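Drundent dish library to give out plates while its lending counter is closed

Sunday, April 19, 2020

DRUNDENT - A lending library for dishes that has had no bookings since the middle of last month will box up most of its stock and give it to households that have asked for kitchen basics.

Avura, which rents plates, cups and cutlery for weddings, wakes and school dinners, will hand out 235 boxes over the coming weeks. The first are to leave the old Godoy paint shop on Mill Street, where the library has its sorting room, on Tuesday morning.

"Everything we had on the calendar was cancelled in the same week," said Zoia Tkachuk, who runs the library. "We had shelves full of dishes and a phone that only rang with people calling things off. Then it started ringing with people who had moved into a basement suite with one fork."

The boxes are meant for people who have had to set up a home quickly. Tkachuk said some are students whose residences closed, some are relatives who have moved out of a shared house to isolate, and a few have come out of hotel rooms paid for by their employers. Requests came through two neighbourhood groups and the tenants' line at town hall.

A standard box holds dinner plates, side plates, bowls, mugs, cutlery, a dishcloth and a sponge. Larger households get a second box. Colours are mixed. The library's white dishes, which were the most rented, are going out alongside the bright ones it bought for children's parties.

Stock is being checked on tables covered in brown paper and marked off in squares with blue tape. Plates are looked over for chips and cracks before they are packed, and the paper is changed when it tears or gets stained. The tape stays down as long as it will stick.

Marichka Hrytsenko, who looks after the sorting room, said the squares came from her years in a fabric warehouse, where remnants were laid out the same way.

"If a thing has a square, you can see what's waiting and what's been looked at," she said. "Before that we had piles. Somebody would lean on a pile, or take from the wrong one, and you'd start over."

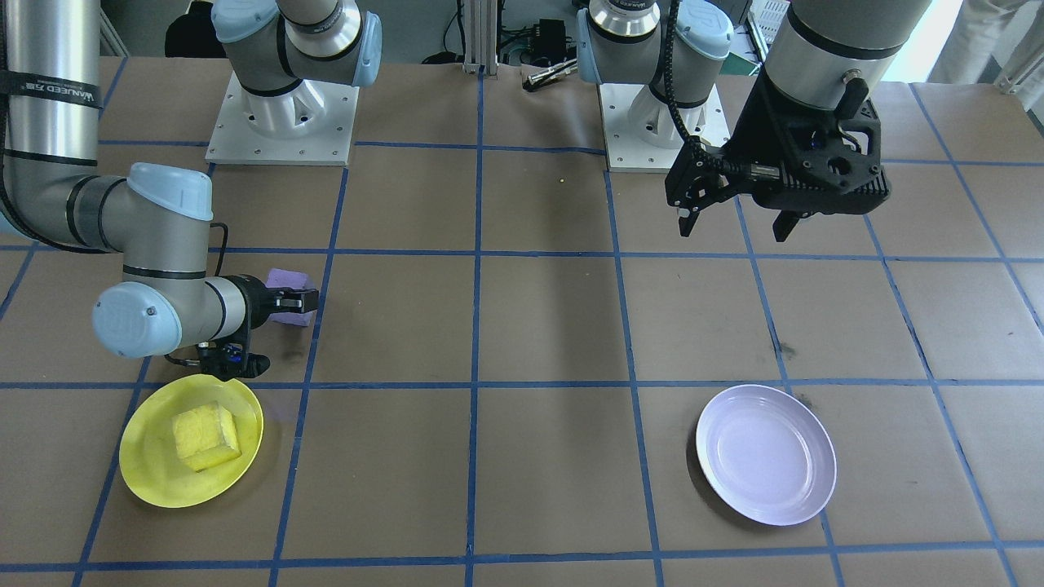

The library's own count, finished last week, came to 1494 pieces, not including cutlery. Hrytsenko said anything with a rough rim is being held back, along with a set of serving platters too big for the boxes. The glassware is staying too. It takes too much wrapping, and newsprint has been harder to find than she expected.

Sponges and cloths were not part of the library's stock and had to be bought. Tutora, a cleaning supply shop two doors down, sold them at cost and delivered them in a shopping cart. The shop has been closed to walk-in customers but is still filling orders by phone.

Fuad Demissie, who owns Tutora, said he had plenty of sponges on hand and very little disinfectant, and that the second was what everyone wanted.

"I can't get spray, I can't get wipes," he said. "Sponges I have. Yellow ones, mostly. She took as many as I could carry out of the back."

Not everyone connected with the library was in favour of giving the dishes away. Rostyslav Zinchenko, who lent money to get it started and still helps with the books, said he had argued for storing the stock until events are allowed again. Replacing it will not be cheap, he said, and the library has no income at present apart from two customers who asked that their deposits be kept.

"I thought we'd be throwing out the business with the dishes," Zinchenko said. "Zoia's view was that we pay rent on the shelves either way. I still think September is going to be difficult. But it's her decision and she's made it, and I've been taping up boxes like everyone else."

Tkachuk said she is keeping enough plain white plates and bowls to cover a small booking, in case there are any later in the year. She has also told people who receive a box that they are welcome to bring the dishes back when they no longer need them, but that she will not be keeping a list.

The library opened with 400 pieces, most of them from a banquet hall that was closing. It grew mainly through estate sales and the odd crate left at the door. Members paid a small yearly fee and returned their dishes rinsed, a rule Tkachuk said was followed more often by funeral parties than by weddings.

Vira Tymoshchuk, who lives on Station Road and took part in a trial handout earlier this month, said her box lasted the trip home on the handlebars of a bicycle. She moved into a single room in March after her sister, a care aide, was told to limit her contact with other people.

"I had a pot and I was eating out of the pot," Tymoshchuk said. "It was nice to have a plate. The mugs don't match and I don't mind that at all. One of them is from somebody's curling bonspiel."

The trial also brought a few changes. Boxes had been too heavy at first, so the bowls now go in smaller ones for anyone arriving on foot. Steak knives were taken out and replaced with ordinary table knives. A can opener was the item people asked for most often, and the library does not have any.

Pickup will be by appointment only, at the side door on Godoy Lane, with one household at a time. Boxes will be set on the step with a name on the lid. People are asked to stay in their vehicles or wait by the fence until the door has closed, and to wash everything in hot, soapy water before using it.

There are three pickup days a week for now: Tuesday, Thursday and Saturday. A driver can bring boxes to people who are isolating or who have no way to get to Mill Street, although Tkachuk said those trips are already booked into next week.

Households that have not yet asked for a box can leave a message at the library with a name, the number of people at home and whether the box will be carried or driven. Anyone with spare can openers, in working order, can drop them in the bin beside the side door during pickup hours. Donations of dishes are not being taken. The library's phone number is posted in the front window and on the notice board outside the post office.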